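Kivi Reading Room and Repair Library
Progress report to the Pirance Fund, second period
Prepared by Rimantas Venckus, project lead

Summary

The tool and book lending service in Flemevitz is open five days a week and on Sunday afternoons. Membership stands at 354. The branch in Zomau is behind schedule and will open in April if the electrical work passes inspection. Spending is within budget except for heating, explained further down.

Lending

Members took out 1,220 items during the period. Books made up the larger part, but tools are catching up, mainly drills, sanders and the two wallpaper steamers. The steamers are always booked and we would like to buy a third. Late returns remain a problem with garden tools. We now send a text message the day before an item is due, and we stopped charging fines on children's books.

The catalog has been moved to the new software. Some records came over with missing shelf numbers and 86 of them still have to be fixed by hand. Until that is done, staff look those titles up in the old card file.

Workshops

Evening classes in chair repair, basic sewing and bicycle maintenance ran as planned. Chair repair had a waiting list both times. The sewing class lost its teacher halfway through and the last two sessions were moved to the following month. We have asked the same teacher to come back for a shorter course.

Zomau branch

The lease is signed and the walls are painted. The electrician found old wiring behind the back room, which had to come out before anything else could go in. Furniture is being kept simple: tables, wall shelving, and small raised shelves on metal legs for the reading tables.
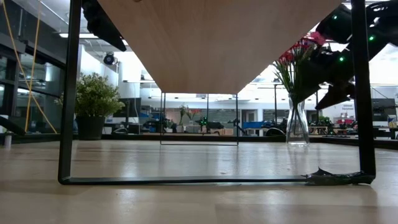

The remaining cost in Zomau is flooring in the entrance, quoted at around 2,000. We have held this back until the inspection is over. A sign for the street side has been ordered.

Budget

Heating in Flemevitz went over the planned amount after the boiler valve was replaced. We covered the difference from the printing line, where we spent less than expected. No change to the total grant is requested.

Next period

Finish the catalog corrections, open Zomau, and hire a part-time assistant for Sunday hours. The job notice is written and goes out once the opening date is confirmed.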